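Speaker notes: Task ordering and replanning for two-arm room tidying
Presenter: Saturnino Palacios, Trukum
Session time: 30 minutes, including questions

Opening (2 min)
Thank the chair. State the scope at once: the talk concerns the planning layer only. Grasp selection and base control are covered in the Natine paper and will not be repeated.

Slide 2. Architecture
Three processes share one world model. Perception writes object hypotheses, the planner reads them, and the executor reports back after each primitive. Stress that the planner never calls perception directly. Earlier versions did, and a slow segmentation pass would hold up both arms.

Slide 3. Object hypotheses
Each hypothesis carries a class, a pose, a confidence value and a disposal label. The label is kept separate from the class on purpose. A paper cup on a nightstand and a paper cup on the floor share a class but should not share a label. Pause here; this point drew questions in the August review.

Slide 4. Ordering
The planner assigns each item to an arm and sorts by travel cost. Cost includes the distance to the bin, so an item beside the bin is often left until last. Explain the tie-break rule: when two items cost the same, the one with the higher confidence goes first.

Slide 5. Bedroom layout
Litter lies on the carpet between the bed and the wastebasket, and both grippers start open. Point out the brown paper bag and the yellow chip bag, which are close together and were the hardest pair to separate in our tests. Mention the wrapper leaning against the bin. The first release merged such items with the bin itself and dropped them from the plan.
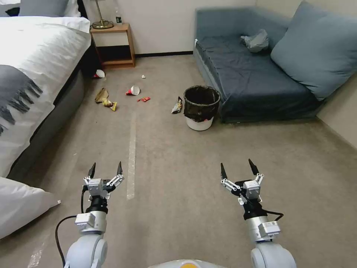

Slide 6. Replanning
A replan is triggered by a failed grasp, a moved item or a new hypothesis above threshold. Over 223 logged runs, most replans came from the third cause. The Villalobos scheduler limits them to one per completed primitive, so the arms do not hesitate between targets.

Slide 7. Tooling
Show the Bretari log viewer. Every plan is stored with the world model it was computed from and can be replayed offline. Advance to the side-by-side view and let it run for 6 seconds before speaking.

Slide 8. Open issues
Translucent objects remain unreliable in depth. Handover between arms is planned but not yet scheduled. Invite questions, and refer any on licensing to the Trukum project office.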